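로살린다 아벨라 씨를 만난 건 오후 3시가 조금 넘어서였어요. 커피부터 한 잔 주시길래 녹음기도 못 켜고 한참 수다만 떨었네요(그 부분이 제일 재밌었는데 아깝습니다!). 로살린다 씨는 장난감 주방 소품을 모으고, 빌려주고, 가끔은 고쳐 주기도 하는 작은 작업실 **Planance**를 꾸리고 있어요.

"처음엔 상자 5개였어요. 조카가 안 쓰는 걸 얻어 왔죠. 지금은 소품이 1,000점이에요. 남편은 세지 말라고 하는데 저는 자꾸 세게 돼요."

제가 제일 궁금했던 건 상차림이었어요. 소꿉놀이 상을 차리는 데 무슨 순서가 있을까 싶었는데, 있더라고요. 로살린다 씨는 늘 큰 접시부터 놓는대요.

"접시가 자리를 잡아야 나머지가 따라와요. 저는 연한 자줏빛 도는 반투명 접시를 제일 좋아해요. 흰 상에 올리면 은은하잖아요. 그다음이 체예요. 연두색 타원형 체, 그건 왼쪽에 길게 세워 놓고요."
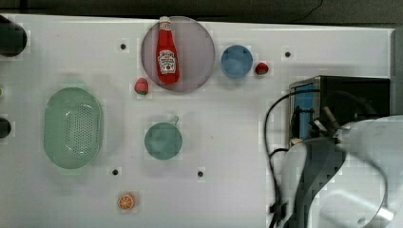
그럼 딸기는요? 하고 물었더니 막 웃으시더라고요. "딸기는 맨 마지막이에요. 하나는 파란 그릇 옆에, 하나는 좀 떨어뜨려서. 둘을 붙여 놓으면 아이들이 꼭 한꺼번에 집어 가거든요." 그릇 안에 담지 않느냐고 했더니 그건 아이들 몫이래요. 다 담아 놓으면 할 일이 없다고요.

케첩 병 얘기도 한참 했어요. 빨간 병에 흰 뚜껑, 누가 봐도 케첩이죠. 저는 당연히 세워 두는 물건이라고 생각했는데 로살린다 씨는 접시에 눕혀 놓는 쪽이에요. "세워 두면 팔꿈치에 걸려서 넘어져요. 어차피 넘어질 거면 처음부터 눕혀 두자, 그랬죠."

같이 일하는 고야마 미노루 씨는 생각이 좀 달라요. 옆에서 소품 상자를 닦다가 한마디 보태시더라고요. "저는 세우는 게 좋아요. 식탁 같잖아요. 그래서 제가 차리는 날은 세웁니다." 두 분이 이걸로 5월 내내 티격태격했다는데, 듣는 저는 너무 재밌었어요.

소품 색은 어떻게 고르냐고도 여쭤봤어요. 로살린다 씨는 초록 계열이 많아진 게 좀 고민이래요. "체도 초록, 가운데 놓는 것도 청록. 제가 좋아하니까 자꾸 사요. 그래서 빨강이랑 주황을 일부러 섞어요. 오렌지 반쪽 하나만 있어도 상이 확 살아나요."

오븐은 비교적 늦게 들인 물건이에요. 검은색 장난감 오븐 토스터인데, 문에 푸르스름한 창이 있고 앞쪽 아래에 손잡이 다이얼이 달려 있어요. 저도 어릴 때 이런 거 하나 갖고 싶었는데!

"오븐이 오면 자리를 다시 잡아야 해요. 덩치가 있으니까 오른쪽을 다 내줘야 하고요. 그래도 애들은 문 달린 걸 제일 좋아해요. 열고 닫고, 그것만 한참이에요."
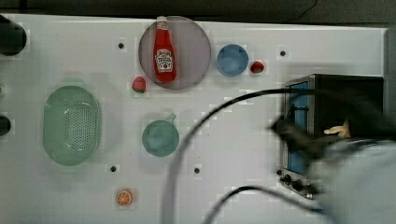 *오븐 토스터를 오른쪽에 둔 상차림. 아래쪽에 오렌지 반쪽이 보인다.*

대여 상자는 한 번에 3개까지 빌릴 수 있어요. 돌려줄 때 빠진 게 있으면 그냥 쪽지에 적어 주면 된대요. 제일 자주 사라지는 건 역시 딸기라고 하네요. "작고 예쁘니까요. 주머니에 넣고 가는 마음, 저도 알아요." 미노루 씨는 그 옆에서 여분 딸기를 더 주문해야 한다고 중얼거렸고요.

다음에는 채소 상자를 보여 주시기로 했어요.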